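3.2 Vessels and settings

The study compared how people draw, pour and store plain drinking water at a shared serving table. We wanted vessels of the sort found in ordinary homes and small offices, and we left out anything with a pump, a filter or a cooling unit. Two types were kept after the first trials: a dispenser with a tap, and a straight-sided jar with a lifting lid (Figure 4).

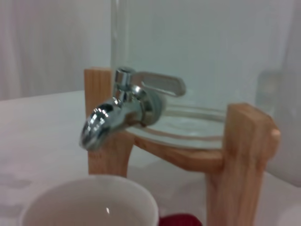
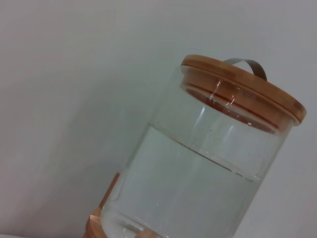
Figure 4. The two vessel types. First picture: glass dispenser with metal spigot, in its wooden stand. Second picture: glass jar with bamboo lid and metal handle, holding water.

Stolgate, March

The dispenser stands in a frame of pale wood, with the spigot low on the glass and the lever on top. The height of the stand matters more than we had expected when we wrote the plan. A spigot fitted near the base of a vessel leaves very little space for a cup unless the whole thing is raised, and in the early trials at the Auer site people tilted taller mugs to get them under the spout. Tilting led to drips on the table and, in a few sessions, to people giving up on the mug they had picked and taking a shorter one. We therefore noted the gap between spout and table for every dispenser before use, and asked each household to put out the mugs they normally drank from.

The jar has no tap. Water is taken from it either by lifting the lid and dipping a ladle, or by lifting the lid and pouring from the rim. We did not tell people which to do. The lid is bamboo with a flat metal handle, and a reddish-brown ring can be seen below it through the glass. Lids with a sealing ring need a firmer pull than loose ones, and most people steady the glass with the other hand while they do it. A person who arrives at the table holding a mug has to put it down first. This extra step was recorded as "mug set down" and was given its own column in the coding sheet, separate from "mug set down to fill", which applies to both vessels.

Both vessels are clear, and this was a condition of the choice. In the Cando survey, which we used as a starting point for our questions, people with opaque jugs often said that they did not know how much was left and topped up at fixed times of day. With clear glass the level can be read from across the room. We wanted to see whether refilling would then follow the level itself, and whether it would fall to one person or be shared.

3.3 Procedure

The study ran in 18 households and small offices, each of which had the use of one vessel type and then the other. Each period lasted 7 days. Half of the sites began with the dispenser and half with the jar. The vessels were placed on a table or worktop chosen by the people at the site, and could be moved afterwards as long as the move was written down. Roughly a third of the sites did move them, mostly away from the sink and towards the place where people sat.

Vessels were washed by the study team before delivery. After that, washing was left to the site, with a short printed sheet on how to take the tap apart and how to remove and rinse the lid ring. We asked for the date of each wash but did not set a number. The sheet was changed once, after the first sites told us that the drawing of the tap washer was hard to follow – the new drawing showed the parts in the order in which they come off.

Water was taken from the ordinary supply at each site. At Pluvuvberg the supply is hard, and marks on the glass were reported there more often than elsewhere. We treat these reports separately in Section 5, as they affected how clean people judged the vessel to be and so how willing they were to drink from it.

3.4 Coding

Each visit to the table was coded from the diary kept beside the vessel. A visit began when a person touched the vessel or took up a mug and ended when they left. Visits made only to refill or wash were coded apart from visits made to drink. Spills were coded as small if they could be wiped up with one cloth and as large otherwise, and where the diary did not say, the visit was left out of the spill counts but kept in all others.

Two coders worked through the diaries on their own and then compared results. Most differences concerned the jar, where "poured" and "dipped" were not always told apart in the written entries. When the entry could not be settled from the words used, it was coded as "lid lifted, method unknown". The same rule was applied to entries made by children, which were often short and sometimes drawn. Entries for the dispenser gave less trouble, apart from those where the lever had been left partly open, and these are listed by site in the appendix.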